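About Us

Hello! I'm Noreen Bugti, and Vivudia is my computer repair and refurbishing shop on Brandow Street. I started it in the back bedroom with one screwdriver set and a neighbour's dead PC, and by the following March I couldn't get to the wardrobe any more, so we moved into a proper unit at number 57.

Most of what we do is desktops. People bring us the old office tower from under the stairs and ask if it's worth saving, and very often it is (dust is a terrible thing, and so is a tired power supply). We open it up, clean it out, test the memory and the drives one at a time, and ring you with a price before we buy any parts. If I think you'd be better off spending the money on something else, I'll say so!

There are 4 of us now. I do the motherboards and the fiddly processor work, which I love – there's something very calming about lifting that little lever and seeing a clean socket. Mr Stankevičius looks after data recovery and has far more patience than I do. The other two split their time between the counter and the bench, and they're the ones who'll answer your emails.

We also refurbish machines for schools and clubs. Our biggest job so far was 200 towers for the Rarkach learning centres, and I still see that stack of side panels when I close my eyes.

Drop in whenever we're open, no appointment needed. Bring the power lead if you can find it, and please write your password down for us. Tea is usually on.

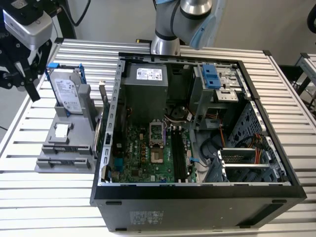
A Dell tower on the bench with its side panel off and the processor socket open.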